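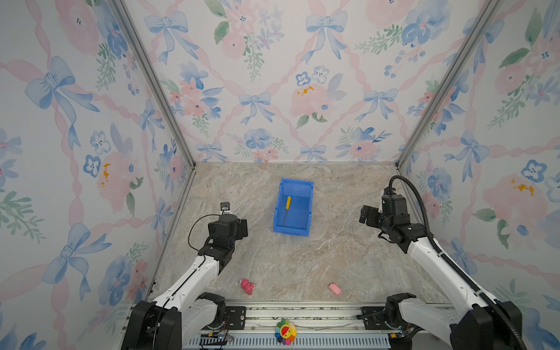 4. Recording demonstrations with the Helmy two-arm cell

This section covers the tidy-up task from our background study, the one where patterned walls gave us our best result so far! A policy trained on 300 demonstrations in the floral cell kept finding the blue bin after we swapped the wallpaper. Try it before you design a task of your own.

1. Put the blue bin on the marble-pattern floor, within reach of both arms.

2. Place the objects for the episode. Vary their positions freely between episodes — variety is what makes this data so good.

3. Open both grippers and check each wrist view in the Varnis viewer. Both fingertips should show at the bottom.

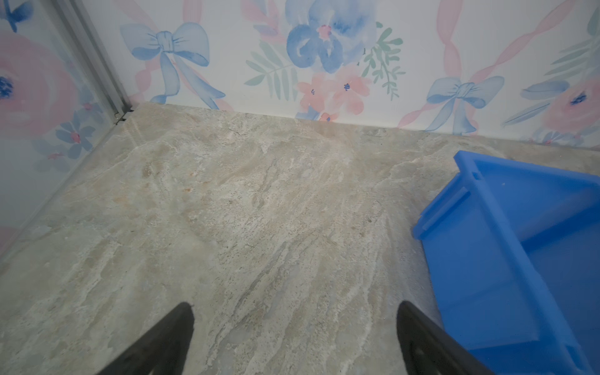

Figure 4-2. Wrist view with the gripper open and the bin at lower right.

4. Start recording, then move the arms. Save the episode when they are back at rest.

5. Replay every episode once at 100 percent speed before you add it to the training set.

CAUTION: Keep hands out of the cell while the motors are powered.

NOTE: Never move a wrist camera partway through a set. If one slips, start a new set — mixed views cost us 3 days of training in March.

Settings for the Triltville runs are listed under entry 1652 in the lab log, kept by Úna Moriarty.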